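Section 4: Setting up your marker cubes

By now you should have the Plustmont app installed on your tablet or laptop and the table stand put together (Section 3). This is the part where the whole thing starts to feel like a game! Each cube in a Plustmont story set carries a printed square pattern. The app watches the table through your tablet's camera, spots the patterns and plays whatever you have tied to them: a voice, a sound, a page of a story, a piece of music. Once you've set up one cube the others go very quickly.

You will need:

The Plustmont app, open and signed in
Your tablet or laptop on its stand
The cubes you want to use
A lamp, if your room is dim
A soft dry cloth

4.1 Getting the table ready

1. Clear a space big enough for your players to reach across without knocking the stand. A kitchen table is lovely for this, and so is the floor if you have young children and a stand with short legs.

2. Put the stand at the far side of the table, facing you. Tilt the tablet until the whole playing area shows in the preview window.

3. Open Settings, then Table, and tap Find my edges. Four yellow lines appear. Drag each one until it sits along an edge of your playing area.

4. Tap Save table. You can save as many tables as you like and give each one a name, so there's no need to do this again when you take the set round to Grandma's.

Note: Busy tablecloths can confuse the app, especially black and white checks. A plain cloth or a bare tabletop works best. Pale wood is fine, dark wood is fine, glass is a nuisance.

Caution: Don't stand the tablet on a pile of books. It always seems steady until somebody leans on the table.

4.2 Introducing a cube

1. From the home page, tap Cubes, then Add.

2. Wipe the cube with the cloth. Fingerprints on the pattern are the most common reason for a cube going unseen, and jam is the second.

3. Put the cube in the middle of the playing area with the pattern facing the camera.

4. Wait for the green outline. It usually comes straight away. When it does, the app makes a short rising sound and shows the cube's number.

5. Give the cube a name. Choose something the players will say out loud, such as Owl or Drum or The Grumpy Baker. You can change it whenever you want.

6. Tap Done, or tap Add another and carry on.

The pattern is a black square filled with white squares and rectangles, and the blocky shape they make is how the app tells one cube from the next. Don't colour it in, cover it with tape or trim it, however tempting a bit of decoration may be. There are plenty of other ways to give a cube some personality, and Section 6 is full of them.
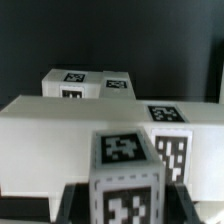

MARKERS AND PATTERNS

4.3 Printing your own

You aren't limited to the patterns that come in the box! The app holds a library of 436 patterns, and you can print any of them at home and stick them to blocks, boxes, cards or the lid of a biscuit tin. Some of the best story sets we've been shown were made entirely from odds and ends.

1. Go to Cubes, then Pattern library, and tick the patterns you want.

2. Tap Make sheet. The app arranges them on a page with cutting lines.

3. Print at actual size. If your printer offers Fit to page, switch it off.

4. Cut along the outer line and leave the pale border on. The app needs light space around the black square to find where the pattern begins.

5. Glue the pattern down flat, working from the centre outwards. Paper glue or a glue stick will do nicely.

Note: Use plain, dull paper. Shiny photo paper looks smart but throws back the light, and a patch of glare over one corner is enough to hide the whole pattern.

Note: Each pattern should be used only once in a story. If two matching patterns are on the table together, the app answers to whichever it sees first.

Caution: Keep scissors and small blocks away from very young children. Cubes are not suitable for anyone who still puts things in their mouth.

4.4 Tying a cube to something

Here comes the fun bit.

1. Tap the name of your cube, then tap When seen.

2. Choose Voice, Sound, Page or Music.

3. For Voice, hold down the red button and speak. A recording can be up to 29 seconds long, plenty for a riddle or a really good roar.

4. For Sound, pick from the Kestuseo collection. There are 3,000 sounds in it, so do use the search box. Try "creaky", "puddle" or "crowd" to get a feel for what's there.

5. Tap Try it and put the cube on the table.

You can also choose something for When hidden. This plays when a hand covers the pattern or the cube is taken away, and it's wonderful for surprises. Hanan Sabbagh, who wrote the Trarno forest story in your starter pack, uses it for the birds: they sing while their cube is showing and fall silent when it's covered. Open that story and have a look at how she put it together. You're welcome to copy it and change anything you like.

4.5 If a cube isn't seen

No green outline at all: check that the cube is inside the yellow lines, then turn it so that the pattern faces the camera more squarely.

The outline flickers: add more light from the side. A lamp directly above often makes glare.

The wrong name comes up: open Cubes and see whether the pattern has been added twice. Delete the older entry.

It works close to the camera but not further off: the pattern may have been printed too small. Print it again at actual size and compare it with the ruler on the sheet.

The sound plays again and again: go to When seen and set Wait before repeating to 5 seconds. Raise it if your players are fond of waving their cubes about.

Nothing helps: tap Help, then Send a report. Reports go to the Qudah support desk, who answer every day except Wednesday.

4.6 Saving your set

Tap Save set on the home page and give it a name. Sets are kept on your own device until you choose to share them. To move a set to another tablet, tap Share, then Make code, and type the code into the second tablet under Cubes, then Receive. Recorded voices travel with the set, so the roar goes too.

Go on to Section 5 to join your cubes together into a story with more than one ending.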